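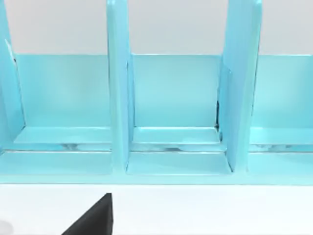 3.2 Collecting demonstrations in simulation

All demonstrations for the shelf tasks were recorded in the Dorau simulator. An operator drives the arm with a hand controller and watches two views, one fixed and one from the wrist. Figure 3 shows the shelf organizer as it appears in one frame of an episode, with the tip of a gripper finger at the bottom of the view. The organizer is divided by upright panels, and the policy has to put an object into the compartment named in the instruction without touching the panels on the way in.

Figure 3. Shelf organizer in simulation. Light blue panels on a white tabletop, gray wall behind.

We started with 200 demonstrations for each target compartment, recorded by two operators. A first policy trained on these did well when the object started in front of the shelf and poorly when the arm had to come in from the side. Most failures were collisions with the front part of a divider. We then recorded a further 300 demonstrations in which the starting pose of the arm was drawn from a wider range, and in which the operator was asked to stop short of the shelf, line up, and only then move forward. These pauses make the episodes longer. We kept them in the data and did not trim them, as trimming removed many of the small corrections we wanted the policy to learn.

An episode was kept if the object came to rest inside the correct compartment and no contact between the arm and the shelf lasted longer than 2 seconds. Brief touches were allowed. After filtering, the full set across all shelf tasks holds 2,433 episodes. Rejected episodes were stored separately and are used only in the failure detection experiment in Section 5.

Lighting, table color and shelf color were varied at replay time, so one recorded episode can be rendered many times. The shape of the shelf was left alone. We tried changing the spacing of the dividers during replay, but recorded arm paths that were safe in the original shelf often ran into a moved panel, and the resulting episodes had to be thrown out. New spacings therefore need new demonstrations — we return to this cost in Section 6.

Each episode stores joint positions, gripper opening, both camera streams and the text instruction. Instructions were written by the operators and then checked by a third person, who replayed the episode and corrected the compartment name where it was wrong. The most common error was a swap of left and right in episodes recorded from the side view. The data set was frozen on 10th September, and every result in this paper uses that version.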